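Treaty Notes, February 2025

The declaration that ate the treaty

Readers who have followed the Flandel Protocol on cross-border maintenance orders will know that it is a short document about a dull subject, and that this has not protected it from anything. The text runs to six articles. The file of reservations, understandings and declarations attached to it by the governments that have joined now runs to 183 pages, and the depositary has started sending it out in two parts because the mail server objects.

For newer subscribers, a quick refresher. When a country joins a treaty, it may, unless the treaty says otherwise, attach a note. A reservation says "we accept this, except for the part we don't." An understanding says "we accept this, and here is what we have decided it means." A declaration says whatever the foreign ministry had left over. In theory a reservation can't defeat the object and purpose of the treaty. In practice the test for that is whether any other member can be bothered to object, and objecting takes a letter, and the letter takes four departments.

The Protocol's purpose is simple enough. A parent who has been ordered to pay child support in one member country should not be able to stop paying by moving to another. Article 2 says the new country will enforce the order. Article 3 says how fast. Article 5 says who pays for translation, and was the only one that produced raised voices at the November meeting in Hestonness.

We sat through that meeting, including the afternoon session, which began late on account of lunch. The item that matters came near the end. One delegation introduced an understanding under which "enforce" in Article 2 would be read as "take note of, with a view to possible enforcement." It was described as a technical clarification. Three delegations said they would study it. One thanked the presenter for the constructive spirit in which it had been offered, which in our experience means a written objection is on the way, or that the speaker was on another page.

Why should anyone outside the room care? Because support orders are made in real courts for real households, and the people who hold them mostly can't afford a second lawyer in a second country. The Magaña Center, whose legal help desk takes calls from parents in exactly this position, told the meeting it had handled 300 of them since the Protocol opened for signature. Its submission is plain, well organized and eleven pages shorter than the agenda. It asks for two things: a deadline for members to object to new understandings, and a public list of which country has attached what. The first was referred to a working group. The second was welcomed in principle, a phrase that has retired more good ideas than any veto.

There is a bright spot. The secretariat has agreed to publish the standard application form in plain language, and the draft is decent. It no longer asks the applicant to "furnish particulars of the obligor's domicile." It asks where the other parent lives. We understand that this change went through five rounds of comment, and we salute everyone who survived them.

What happens next: written comments on the understanding are open until the end of the month. Comments may come from member governments or from registered observers, and registering as an observer takes one form and a good deal of patience. If your organization works with families on either side of a border, a single page describing one delayed case is more use than a position paper. Send it to the secretariat, copy us, and keep proof that you sent it.

The working group reports back at the next session. We will be there with sandwiches.
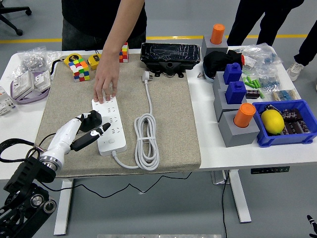 A robotic arm and a power strip, with a hand at the far end.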